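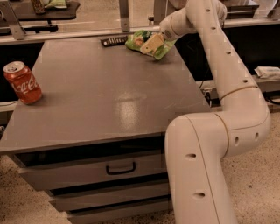 Home | Talks | Gear notes | Archive | Contact

DO YOU NEED A BETTER STAND? Speaker notes, home studio evening, Wirkcombe

Start without slides. Ask who has bought a monitor stand, a desk riser or an isolation pad in the last year. Then ask who heard a difference. Then ask who heard it with their eyes shut. Wait for the laugh, move on.

What I'm arguing tonight: studio furniture is sold on sound, and most of what you pay for is looks and convenience. Both are fine things to buy. I just want them on the label.

The usual claims. Read these out slowly.
"Tighter low end." Compared with what? Usually a speaker sitting straight on a hollow desk that buzzes. Almost anything beats that, including a folded bath towel.
"Studio grade." Means nothing. No one gives out the grade.
"Decoupled." Sometimes true. Ask at what frequency, and watch the salesperson look for the brochure.

The Vogler story. I borrowed a pair of their floor stands, list price 1299. Lovely welds, and they weigh a ton. I set them up in the back room where I mix, next to my old stands, which are filled with kitty litter. Same speakers, same height, same spot to within a finger's width. I ran sweeps from the chair on both.

(Pause here. People like to guess.)

Below 100 Hz the two curves sat on top of each other. There was a small wiggle higher up that I could also get by moving the mic a little. I can't call that a result. I did like the cable channel down the back. I would not pay for the cable channel.

Fairness check – say this or someone will say it for me. One room, one pair of speakers, one tired man. A lighter stand on a bouncy wood floor might show more. My floor is concrete.

What did move the curve: pulling the speakers away from the wall. Some 10 inches did more than any product I have tried. The dip at 60 Hz got shallower and the bass player stopped emailing me. It's free, and it's ugly, and you'll bump into them.

Reviews. Bring up the Birkon laptop riser. Every write-up I found praised how fast it goes together and how solid it feels. Fine. How long did they keep it? Did they type on it? Mine wobbles if I touch the trackpad with any force, and the rubber feet came off in the heat. A score after one afternoon tells you about the afternoon. Look for the owner who comes back months later, annoyed.

If they ask about pads: cheap foam under a speaker on a desk, yes, try it. Keep the receipt.

If they ask about desks: leave the depth question until the end, it eats the whole evening. At Skevevthorpe it ate the evening and the parking.

Demo, if the house speakers are on proper stands. Play the bass loop, slide the left one forward, play it again. Don't tell them what to listen for. Last time I told them and of course they all heard it.

Finish on the shopping order. Measure first, move things second, treat the corners third. Stands come after that, and buy the ones that put the tweeter at ear height and don't tip when the dog goes past.

Questions. Repeat each one into the mic.

Back to top | Contact | All notes copyright the author, please ask before reprinting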